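Können Maschinen schon beim Einpacken helfen? Tretstead zieht Zwischenbilanz im Projekt Vimora

Pressemitteilung
Åberg, 21. Januar 2019

Wer an der Kasse eine Flasche in eine Tüte steckt, denkt darüber vermutlich keine Sekunde nach. Man hält mit der einen Hand die Tüte auf, schiebt mit der anderen die Flasche hinein, zupft noch einmal am Rand und greift schon zum nächsten Artikel. Für eine Maschine ist derselbe Vorgang nach wie vor eine ausgesprochen schwierige Angelegenheit, und genau damit beschäftigt sich seit November das Projekt Vimora, in dem die Tretstead GmbH und der Ladenausstatter Tinberg gemeinsam der Frage nachgehen, welche kleinen Handgriffe aus Haushalt und Ladenalltag sich heute schon automatisieren lassen und welche eben noch nicht.

Acht Tätigkeiten haben die beiden Partner für die erste Projektphase ausgewählt, darunter das Zusammenlegen von Geschirrtüchern, das Einräumen von Bechern, das Abwischen einer Arbeitsfläche und das Eintüten einzelner Artikel. Die Auswahl entstand nach vielen Gesprächen mit Menschen, die diese Arbeiten täglich verrichten und den Projektbeteiligten mit großer Geduld (und gelegentlich auch mit einem Schmunzeln) erklärt haben, worauf es dabei ankommt.

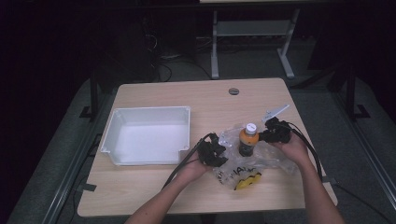

Am meisten Kopfzerbrechen bereitet dem Team das Eintüten. Ein fester Gegenstand behält seine Form, wenn man ihn anfasst, und lässt sich deshalb vergleichsweise gut planen. Dünne Folie dagegen knittert, rutscht, klebt an sich selbst und liegt bei jedem Versuch ein wenig anders da. Bei den Übungen am Tisch werden die schwarzen Greifer deshalb von Hand geführt, links einer und rechts einer, und die kleine Flasche mit dem weißen Deckel steht zwischen ihnen an der zerknitterten Klarsichttüte. So fließt die Erfahrung eines Menschen in jede Bewegung ein, und zugleich muss dieser Mensch mit denselben einfachen Fingern zurechtkommen, die später auch der Maschine zur Verfügung stehen sollen. »Wer das zum ersten Mal probiert, bekommt sehr schnell Respekt vor den eigenen Händen«, erzählt Projektleiter Jamshid Rashti. »Ich habe meine erste Tüte dreimal fallen lassen und mich danach bei unserem Supermarkt um die Ecke besonders freundlich bedankt.«

Die Zwischenbilanz fällt entsprechend gemischt aus. Becher und andere formstabile Dinge von einem Platz zum anderen zu setzen, gelingt im Versuch inzwischen zuverlässig, sofern der Tisch aufgeräumt ist und das Licht stimmt. Beim Eintüten sieht es anders aus: In der jüngsten Testreihe kamen von 100 selbstständigen Versuchen 55 ohne menschliche Hilfe ans Ziel. Das ist deutlich mehr, als das Team zu Beginn erwartet hatte, und dennoch viel zu wenig, um an einen Einsatz im Laden zu denken, wo Kundinnen und Kunden zu Recht erwarten, dass ihre Einkäufe jedes Mal heil in der Tasche landen.

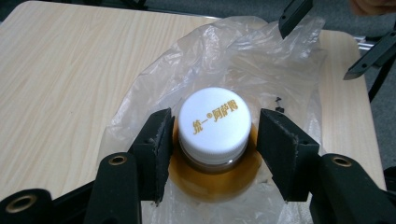

Flasche und Folie zwischen zwei Greiferfingern mit schwarzen Schaumstoffpolstern. Foto: Tretstead

Bei Tinberg begleitet Decha Jaidee das Vorhaben, der selbst viele Jahre im Verkauf gearbeitet hat und die Erwartungen gern ein wenig dämpft. »Ich werde oft gefragt, wann der Roboter kommt, der die Spülmaschine ausräumt und nebenbei noch die Wäsche macht. Darauf antworte ich, dass wir uns gerade sehr über eine Tüte freuen, die offen bleibt«, sagt Jaidee. Ihm liegt vor allem daran, dass die Technik dort ansetzt, wo sie den Beschäftigten lästige und gleichförmige Handgriffe abnimmt, und dass diese von Anfang an mitreden können.

In der zweiten Projektphase, die zwei Jahre dauern soll, möchten die Partner sich stärker den weichen und nachgiebigen Materialien widmen, also neben Tüten auch Netzen, Tüchern und Verpackungen aus dünnem Papier. Geplant ist außerdem ein offener Werkstatttag in Åberg, an dem interessierte Besucherinnen und Besucher die Greifer gern selbst in die Hand nehmen dürfen. Der Termin wird rechtzeitig bekannt gegeben, und über rege Teilnahme, auch aus der Nachbarschaft, würde sich das ganze Team sehr freuen!

Über Tretstead
Die Tretstead GmbH mit Sitz in Åberg entwickelt und erprobt Handhabungstechnik für Haushalt, Handel und kleine Werkstätten.

Pressekontakt
Tretstead GmbH, Projektbüro Vimora, Jamshid Rashti
Bildmaterial in Druckauflösung senden wir auf Anfrage gerne zu. Abdruck honorarfrei, Belegexemplar erbeten.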